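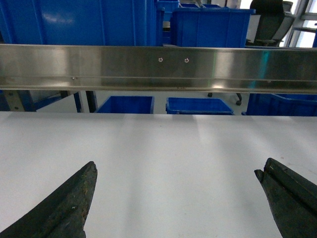 I joined the robotics evening class in Nuditdale because I wanted to learn to program something that moved. Most of what I have done so far is stare at the view from the wrist camera and try to work out what the computer makes of it. Our task is to pick up a block from the table and put it down on a mark. A person does it without looking. The arm has two green fingers, a flat white table and a program written by four people who can't agree on what to call their variables. The steel rail along the far side of the table has been my main problem. It is shiny enough to pick up the blue of the storage bins behind it, and my first colour filter was quite sure that the rail was a bin, and on one evening that the bins were a block.

I fixed that by throwing away everything above the far edge of the table. Jinfeng Cui, who teaches the class, asked what would happen when the arm tilted and the edge moved up or down. I said it wouldn't tilt. Jinfeng tilted it. So now the program finds the edge first, every time, by looking for the long straight line where the white stops. It's slower, but it has held up for three weeks and I've stopped touching it.

The other thing I learned early is that the fingers are always in the picture. They sit in the bottom corners and they are dark, and if you search for dark things you will find them. We made a mask for them. I drew mine by hand with the fingers wide open, so it was wrong as soon as they closed, and I had to do it again for each width. Someone on the other team wrote a few lines to work it out from the finger position. I have asked if I can copy them.

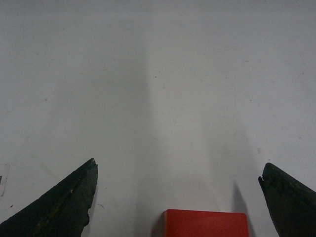
Tandatholm Robotics Club, Wednesday group

We have settled on red for the block. We tried a grey one earlier in the term, and against a white top with smudges and scuffs on it the program found all sorts of things that weren't blocks. Red is easy. You can pick it out even when only the top part of it is showing at the bottom of the view, between the fingers. What isn't easy is the shadow beside it. My code drew its box around the block and the shadow together, which put the centre too far to the right, and then one finger came down on top of the block instead of next to it. The motor makes an unpleasant noise when that happens.

The answer was to look at how strong the colour is and ignore how bright it is. The shadow is grey, so it drops out. I had read this in the notes in the first week and not taken it in.

After that we ran the pick over and over and wrote the results in the club book. Out of 46 tries the arm got the block 18 times, which is poor, but nearly all of the failures were for the same reason. The arm was stopping short. We were measuring from the camera and forgetting that the camera is not where the fingertips are. Once we put the offset in, the next lot went much better. I haven't got those figures with me as the book stays in the cupboard.

A few small things for anyone else starting this:

Save the pictures from the failed tries as well as the good ones. I had 600 saved by the end of the month, and the failed ones are the only ones I ever open.

Give them proper names. Mine are called test, test2, test_new and so on.

Check the fingers before you start. Ours are scuffed and one has a chip near the tip, and it's worth knowing what they look like before you blame your mask.

Don't change the exposure halfway through an evening. There's a window at the far side of the room and the light from it shifts enough without your help.

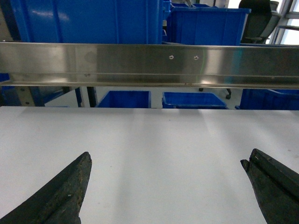
Club Notes, Issue 18

The big date is the Crăciun Cup, which is held at Pevden in December. Each team gets a table, a set of blocks and a time limit, and the tables won't be ours. That worries me a bit. My program now depends on a straight far edge, and I don't know if theirs will have a rail, or a wall, or people leaning on it. Jinfeng says to write for the table you have and leave the last evening for breaking it on purpose, with coats and mugs and whatever else is in the room.

My part of the code is 851 lines long, and a good many of those are old attempts that I've commented out and don't want to lose. Next session I'm going to delete them. Then I need to do the putting down, which we've hardly looked at. At the moment the arm goes to the mark and opens, and the block drops the last bit of the way and usually falls over.

If you want to join, there is still room in the Wednesday group. You don't need to have done any programming, but bring a laptop and a long charger lead, as the sockets are all on one wall.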